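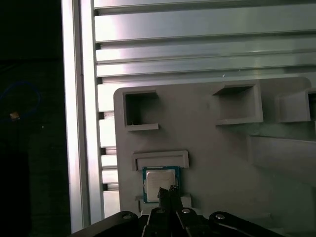
Figure 1. Aluminum extrusion post and rails.

Peer Tutoring and Homework Completion at Collidstead High School
Student project report, Terkberg School District
April 10, 2023

1. Purpose
The project examined whether weekly peer tutoring was linked to higher homework completion among ninth-grade students.

2. Method
A survey was distributed to all 394 students in the grade in November. From the responses, 100 students were selected: 60 attended tutoring in the Rebelo Library, and 40 continued with regular study hall. Teachers recorded completed assignments on a shared form.

3. Results
Completion rose in both groups, with the larger gain among tutored students. Mathematics showed the clearest difference. English showed very little.

4. Limitations
Students chose their own group, and attendance was not recorded during the first two weeks. The Guveck reading test was not used as a baseline.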